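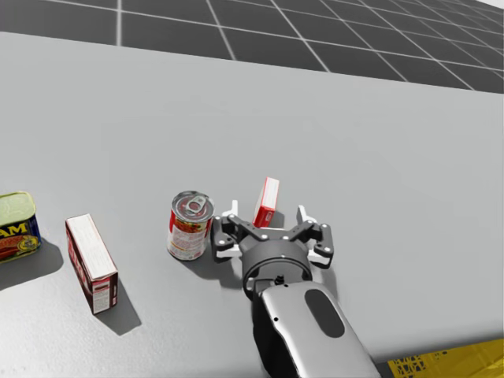
Zariņš thinks I'm wasting the good part of the day on clean runs, and that the learner at Skimden picked up more from two hours of sloppy ones than it ever did from a month of neat ones. So that was the message waiting when I sat down with my coffee, and of course I stewed over it all morning instead of answering.

Because I like my clean runs! I like it when the arm comes in on a nice easy curve and the fingers close and up we go. I've gotten pretty good at it (you'd hope so by now) and my hands sort of do it without me. But I pulled up the log over lunch and we have 2,738 runs saved for the grocery set, and I only want to keep 1,825 of them, and when I went through the ones I'd tossed, a whole lot of them were just me fumbling and then fixing it. Which is exactly what Zariņš says we should be feeding it. Ugh.

So this afternoon I tried it the other way. I kept the groceries on the table the way they were, soup can and little red box close together, meat tin off to the left, and I came at the red box badly on purpose. Too low, too far over, wrist turned a bit funny. Then I'd stop, back up, and fix it. It feels so wrong, like writing with the other hand. The first few I overdid it and knocked the soup can flat, and I had to reset, and I'm fairly sure a knocked-over can isn't what anybody wants to teach.

The can is the real trouble. It sits right by the box, so one finger has to come down in the gap between them, and if I open the gripper all the way I'm practically hugging the both of them. I used to spread the groceries farther apart when that happened. I've quit doing that. Somebody's real kitchen shelf isn't going to be spread out nice for anyone.

Oveo crashed once, around the time I was getting into a rhythm, naturally. It saved everything up to the last run and ate that one. It was a good one too, a really pretty recovery where I slid off the corner of the box, lifted straight up, turned the wrist and came back down square. I tried to do it over and couldn't get it to look the same. Oh well.

After that I switched over to the two-arm sessions, which I'd been putting off. I still drive the left one like I'm parking somebody else's car. The right one feels like mine and the left one feels borrowed, I don't know how else to put it. My plan was to give the left arm the short blue can and let the right one go on with the red box.

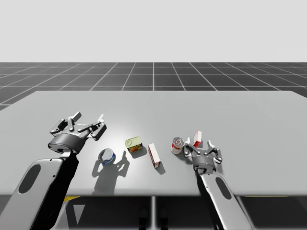 Both grippers open, blue can on the left, red box on the right.

I got 3 keepers with both arms going. Three! In all that time. The rest I froze up on one side while I was thinking about the other, and you can see it in the playback, one arm moving along and the other just hanging there like it forgot why it came into the room. I left those in a separate folder and named it "maybe," and I'll let Sorkia decide, they're the ones who wanted two arms in the first place.

Other things so I don't forget. Lower the speed on the left arm a notch. Ask whether the tag for a run with a fix in the middle goes on the whole run or only on the part with the fix, because I've been doing it both ways and I bet that's a mess. Try the long white box lying at some other angle, I always end up grabbing it from the same end.

I did write back to Zariņš before I quit for the night. I said the sloppy ones are harder to do than they sound and I'd have a batch ready by the end of December. I didn't say he was right. He can look at the batch. My neck hurts and there's leftover chili, so I'm going to go eat that standing up.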